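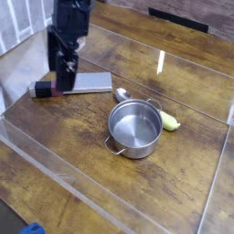 Welen Tabletop Arm Rental Program: Frequently Asked Questions

Last updated Jun 10, 2025

The following questions are those most often received by the Trenthorpe office from schools, colleges and small laboratories. Terms that apply to a particular order are set out in the rental agreement, which takes precedence over this page.

General

What is included in the rental?
Each rental includes one Welen arm with gripper, a power supply, a control box, a set of clear acrylic panels, a case of practice objects and the printed setup guide. A computer is not included. Customers who do not have a suitable computer may add one to the order at the monthly rate shown on the price sheet.

Who may rent the kit?
The program is open to schools, colleges, libraries, registered training providers and companies. Rentals are not offered to private individuals at this time.

How long is the rental period?
The shortest period is 60 days. Extensions are granted in blocks of 30 days, provided that the unit has not been reserved by another customer.

Work area and objects

Are the acrylic panels required?
Yes. The arm may be operated only with the panels standing around the work area. They keep objects on the table and keep hands and sleeves out of reach of the arm. The panels should be cleaned with a soft cloth and plain water. Glass cleaner will cloud them.

What kind of table is needed?
Any level, steady table that can bear the weight of the kit is acceptable. The surface may be plain or patterned. Folding tables and tables on wheels should not be used.

May we use our own objects?
Yes. Ordinary household items such as an empty cooking pot, a metal spoon or toy food are well suited to pick-and-place exercises. No single object lifted by the arm should weigh more than 300 grams. A heavier pot may stand on the table as a container, but the arm should not be asked to lift it.

Do shiny metal objects cause difficulty?
They can. Polished steel reflects the room lights, and customers who use camera-based control sometimes find that the edge of a pot or the bowl of a spoon is hard to detect. Moving the lamp or turning the pot slightly is usually enough. The setup guide covers this under "Lighting."

May the arm handle liquids or hot items?
No. The arm is not sealed. Damage caused by liquids, steam or heat is charged to the customer in full.

Training and support

Is training provided?
One remote session is included with each rental. It covers assembly, the stop button, manual control and the recording of a simple task. Sessions are led by Llinos Hughes or Bautista Paredes and are limited to one customer at a time. On-site training is available within 100 miles of Trenthorpe for a separate fee.

Must an adult be present?
Yes. In schools, a staff member who has completed the training session must be in the room whenever the arm is powered.

What should we do if the arm stops during a task?
Press the stop button, wait for the light on the control box to turn red, and remove any object from the gripper by hand. Then restart from the home position. If the arm stops a second time, please do not open the housing. Contact the support desk and state the serial number of the unit.

Orders, delivery and return

How far in advance should we order?
Delivery normally takes roughly 130 hours from the time a signed agreement is received. Units for the fall term are assigned in August, and early requests are advised.

How is the kit returned?
The kit must be returned in its original case with the arm folded and the foam inserts in place. The carrier will not accept a case that does not latch. Panels are packed last, with the paper sheets between them.

Whom should we contact?
Orders and invoices: Angharad Wogan
Technical support: Berwyn Eynon
School accounts: Tudur Bevan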